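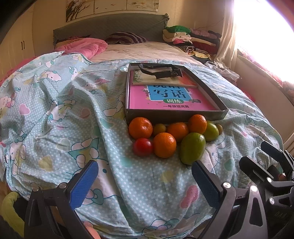 # Packing a shallow tray with books, one tool and loose fruit

Part of the Malgate room-reset notes. Updated 2024-08-11.

This procedure covers clearing a mixed group of items off a bed into a single open tray, so that the tray can be carried to another room in one trip. It applies to thin books, one small hard object and whole fruit. It does not apply to cut fruit, drinks, or anything with a blade that can't be closed.

## Tray

Any rigid tray with a flat bottom and continuous walls will work. The measurements below are for the Flekby shallow tray:

- Inside length: 396 mm
- Inside width: 332 mm
- Wall height: 6 cm

A deeper box is harder to load from the side. A flat serving board with no walls is unsuitable for round fruit.

Check the bottom for grit and old juice before starting. Wipe it with a damp cloth and dry it fully, including the corners. Paper covers pick up moisture quickly and the mark stays.

## Preparing the bed

A mattress gives under load, and a tray on a soft bed will tilt toward the heaviest side. Some tilt is acceptable. Enough tilt to start an orange rolling is not.

1. Pull the top cover flat in the area where the tray will stand. Folds elsewhere can be left.
2. Set the tray down with a long side facing you.
3. Press each corner once. If one corner sinks clearly more than the others, move the tray closer to the middle of the mattress.
4. Keep knees and elbows off the mattress during loading.

Thick quilts should be pushed to the head end or to one side. A printed cover makes small fruit difficult to find, so run a hand over the whole surface at the end even if it looks clear.

## Sorting

Group the items by how they behave when the tray moves:

- **Flat:** workbooks, picture books, loose paper.
- **Hard and irregular:** clips, small hand tools, anything with a handle or a bent arm.
- **Stable fruit:** large oval or pear-shaped pieces that lie on one side and stay there.
- **Rolling fruit:** oranges, mandarins, small round fruit of any color.

Place the fruit in one cluster against the near wall of the tray, on the outside. The wall stops it from that direction and the cover holds it from the other. Large pieces go at the ends of the cluster and small ones between them.

Inspect each piece while sorting. Brown blemishes on a green skin are normal on many varieties and need no action. Soft spots, splits and leaks are different – set those pieces aside and carry them separately.

## Loading order

### 1. Base book

Lay the largest book flat on the bottom with its cover up. It should cover most of the base. If the book is longer than the tray, do not bend it to fit. Use a larger tray.

Turn the spine toward the far wall. Workbooks from the early grades usually have soft covers, and the open edge is easier to grip from the near side when unloading.

### 2. Second book

A smaller book goes on top of the first, pushed to the far end. This makes a step: a high area at the back and a low area at the front. The high area takes the tool and the low area takes fruit.

If there is no second book, use folded paper or skip the step and lay the tool directly on the base book.

### 3. Hard object

Close or fold the tool as far as it goes. Place it with the longest arm parallel to the far wall. Nothing should stick out past the outside of the tray. A short handle rising above the wall is acceptable if it will not catch on a sleeve.

Put the tool in before the fruit. Adding it later means moving fruit that has already settled.

### 4. Stable fruit

Start with the oval or pear-shaped pieces and lay them on the base book near the center. Two can be stacked if the lower one is wedged and does not turn. Otherwise, lay them side by side with the stem ends pointing the same way.
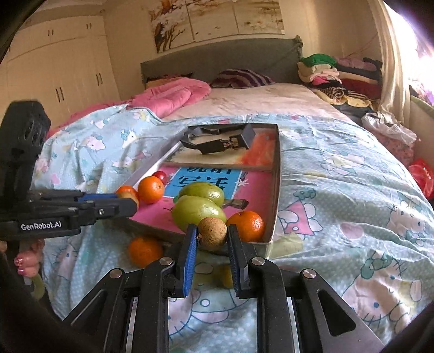 *Green fruit on the base book, with mandarin oranges beside it.*

### 5. Rolling fruit

Fill the corners first. A mandarin in a corner has two walls against it and needs only one neighbor to hold it still. Small round fruit can then go into the gaps between the larger pieces.

Pick up each piece around its widest part and lower it until it touches before letting go. Dropping from the rim is enough to bruise a soft fruit, and it disturbs the ones already in place. Fuzzy skins can be gripped lightly. Smooth, shiny skins need slightly more contact area.

When two people load at once, one should work from the left end and the other from the near side. Agree on this beforehand. Both reaching for the same corner is the usual cause of a tipped tray.

### 6. Final fill

Remaining small fruit goes wherever there is a gap deeper than half its height. If there is no such gap, the tray is full. Leave the rest for a second trip.

## Optional liner

A sheet of Fliltine non-slip mesh between the base book and the fruit reduces rolling. Cut it to the size of the book and not the tray, or the edges will curl up the walls. The Osei mesh has a thicker weave and also works, but it leaves a light pattern on soft covers if left overnight.

## Check before lifting

- No fruit stands higher than the wall on its outer side.
- The tool does not press on any fruit.
- Both short ends can be gripped without touching the contents.
- Nothing is left under the tray or in the folds of the cover.

Slide the tray toward the edge of the mattress before lifting. Lift from the short ends with both hands, keep it level and walk at a normal pace.

## Time

Loading takes around 8 minutes for one person on the first attempt, including the inspection. Most of that is sorting.

## Common faults

| Fault | Cause | Correction |
|---|---|---|
| Fruit collects at one end | Tray not level on the mattress | Move the tray, then reload that end |
| Book cover creased | Tool placed on the cover edge | Move the tool to the step at the back |
| Stacked fruit slips | Lower piece free to turn | Wedge with a mandarin on the open side |
| Tray too heavy at the back | Both books pushed to the far wall | Center the base book |

## Unloading

Reverse the order. Rolling fruit comes out first, then the stable fruit, the tool and the books. Wipe the covers with a dry cloth before shelving them. Fruit should not stay on paper overnight – move it to a bowl the same day.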